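4.3 Sending greeting cards to the mascot's mailbox

This section explains how to set up the Omumum mailbox, so visitors can write to the town mascot Tô and receive a printed card in return. Please finish section 4.2 (Connecting the printer) before you begin.

1. Sign in to the Esteck panel with the organiser account. The helper account can read the messages but it cannot open the mailbox.

2. Choose Mascots, then Tô, then Mailbox. If you see "No mascot assigned", go back to section 3.1.

3. Set the opening date and the closing date. In the Drelbridge template the closing date is already filled in as 13th May. Change it if your festival is on another day.

4. Under Limits, type the highest number of messages you want to accept. The factory setting is 1,000. When this number is reached, the form closes by itself and visitors see the text from step 6.

Note: One message can hold up to 457 characters, spaces included. Longer messages are not refused, but the end of them is not printed.

5. Under Reply card, choose the picture side and the text side. You can preview both sides with the eye button. Check carefully that the name Tô keeps its accent. If it is printed as "T?", set the printer language to Extended Latin and print the test card again.

6. Write the closing text. Two short sentences are enough.

7. Load the card tray. It takes 40 cards at one time, with the picture side down.

CAUTION: Do not pull out the tray while the green lamp is blinking. The card inside can be torn and the roller must then be cleaned (see 7.4).

8. Press Open mailbox. The status changes to Open after nearly a minute. Do not press the button a second time during this waiting.

Reading the messages

New messages are shown in the list on the left side, the oldest at the top. Messages with a postal address from abroad have a small globe beside them. To hide a message which is not suitable for children, select it and press Hide. The sender is not informed.

If error 347 appears, the reply address is incomplete. Open the message, correct the address and press Save.

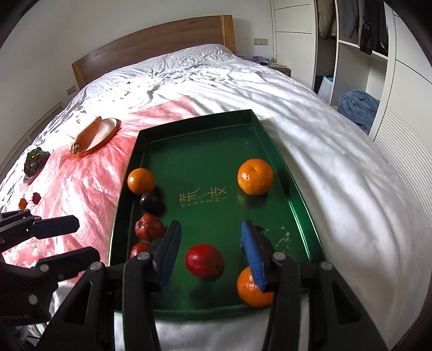
Fig. 4-3. Green tray with oranges and a plum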